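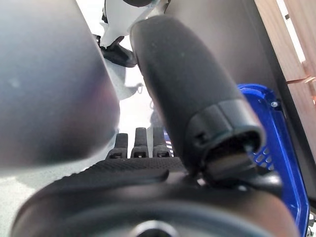
Zarka: Vegetable Storage Claims

README and data card, last edited 31 January 2022
Maintained by Alina Cozma and Eckhard Vogler

What this is

Zarka is a table of claims about how long vegetables keep. Each row is one claim from one printed or online source: a cabbage lasts so many weeks in the crisper, a pumpkin so many months on a shelf, never put onions next to potatoes, and so on. The table says what people have been told. It doesn't say whether any of it is right, and after working on it for a long time we are less willing to guess than we were at the start.

If you came for a chart to stick on your fridge, please go elsewhere. There are plenty of those and a good number of them are in here as rows.

Contents

claims.csv - one row per claim, 2,713 rows
dropped.csv - claims we removed, with a reason code
sources.csv - one row per source, joined on source_id
codebook.txt - what each column means and what the blanks mean
notes/ - arguments between coders, lightly cleaned up

We collected 2,901 claims before cleaning. Everything that didn't make it into claims.csv is in dropped.csv. Read dropped.csv. Some of our reasons are weak, and you may want to put rows back.

Columns

There are 15 columns in claims.csv. The ones people ask about:

vegetable - our name for it, lower case. "Cabbage" was a problem from the first week. Some sources mean a hard white head, some mean napa, and many don't say. We only split out napa where the source did. If it just says cabbage, so do we.

place - fridge, cellar, counter, other, or blank. Very few homes have a cellar of the kind the older booklets assume. Treat cellar rows as being about a building most readers have never stood in.

low_days, high_days - the stated range. If the source gives a single figure, both columns hold it. Weeks are turned into days by multiplying by seven. Months are turned into days by a rule in the codebook that Eckhard still dislikes.

endpoint - what the source says happens when time is up. Usually blank. Is it spoiled? Limp? A bit worse in salad? A claim with no endpoint is hard to test, and most of the claims have no endpoint.

cites - whether the source says where the number came from. See below.

How the rows were made

Two coders, Alina Cozma and Irina Barbu, read every source separately and filled in the columns without seeing each other's work. Where they differed, Ovidiu Tudose picked one reading and wrote down why. He was not always consistent. On pumpkins he first counted winter squash as the same thing, then changed his mind in March, and we went back over the earlier rows. We think we caught them all. "Think" is the correct word there.

Coding was done in Irar, and the spreadsheet was exported and cleaned with the scripts in the notes folder. Any row touched by hand after that has the edited column set to yes.

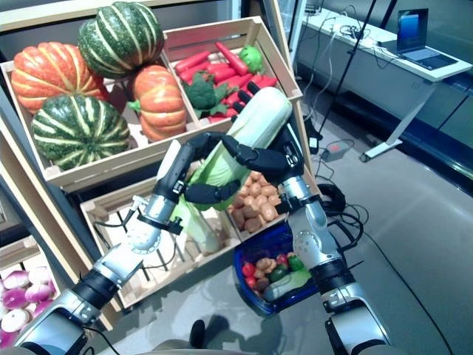 The cabbage rows deserve a separate warning. They look like the strongest part of the table because there are so many of them and they agree so well. We would be careful with that. A large share use the same odd phrasing, down to the order of the sentences, and our guess is that they go back to a small number of older leaflets that were copied and copied again. Agreement between copies tells you that copying took place. We added a family column to mark rows with near-identical wording, so you can count a family once instead of counting every page that borrowed from it. When you do that, the tidy cluster gets a lot thinner.

Same story with pumpkins, only the wording is looser and the families are harder to draw. Advice to leave a bit of stem on is repeated nearly everywhere and explained nearly nowhere. It may be excellent advice. We can't tell from this.

Where the numbers come from

Mostly they don't come from anywhere. The cites column is "no" for the great bulk of rows. Where it is "yes," we followed the citation if we could, and often landed on another page of advice with no source of its own. The chain column records how far we got. A value of "loop" means the source ended up citing something that cited it back. There are more of these than you would hope.

Sources that sell things

Rows from companies that sell storage bags, bins or liners have seller set to yes. We include the claims printed on the Rirnon produce bag sleeve and in the Chou storage booklet, since both get passed around as if they were neutral. The Rirnon sleeve promises greens will last "up to" a given time, and "up to" has been coded as high_days with low_days left blank. A bag that did nothing would also meet that promise.

Please don't average seller rows with the rest and report the result as one number. Somebody did this with an early copy of the file and the result is still going around.

Known problems

English-language sources only, apart from a few that Onni Heinonen translated himself and which nobody else has checked. They are marked.

Hardly anything here gives a temperature. "Cool" is used for what must be a very wide range of conditions.

Variety and harvest date are almost never stated. A head picked this morning and one that has been through a warehouse get the same number of days.

Older sources are overrepresented for root vegetables, newer ones for salad greens. Any trend over time you find is likely to be this.

What you can reasonably do with it

Study how advice spreads and gets worded. Find claims worth testing, then test them. Teach a class on checking sources.

What we would object to

Setting food safety rules from it. Building an app that tells people when to throw food out. Quoting a mean from it with a decimal point.

Reporting errors

Send the row_id and, if possible, a scan or a link to the source. "My grandmother kept them longer" has come in several times and we believe you, but it isn't an error in the row. If she wrote it down somewhere, send us that and we'll add it as a source.

Changes since the last version

Added the family column. Fixed swapped low and high values in some carrot rows. Removed a confidence score that all of us had been filling in differently.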